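The 3 a.m. miracle

A friend forwarded me another article saying you should quit screens an hour before bed and your whole life will sort itself out. It cites a sleep coach, Waltraud Wieser, and a survey of 3,469 people who all paid for her course. I have questions.
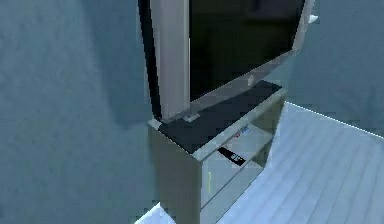 Render: Anum Orakzai

People who pay for a course tend to say it worked. I'd say it too, if I'd handed over 715 dollars. What I'd like to see is the group that bought nothing and just went to bed earlier – they never get a chart.

I tried it anyway, for 26 nights. No TV, no phone, a dull book about the Nedstead canal, read in the chair by the wall. 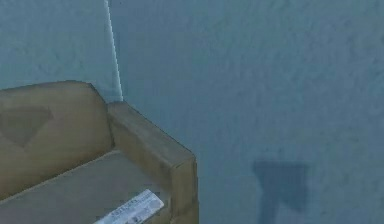

The first week I slept badly and blamed the book. After that I slept the way I always do, fine when work is calm and poorly when it isn't. My neighbor swears by Clurnska, a tea that tastes like lawn, and she sleeps badly too.

Maybe it helps some people. I don't doubt that bright light late at night is a bad idea. I do doubt that it takes a 3-step plan and a newsletter to turn off a television.
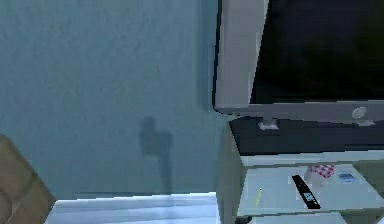 TV against a blue-gray wall, with a shadow beside it.

The canal book is pretty good after chapter four, by the way.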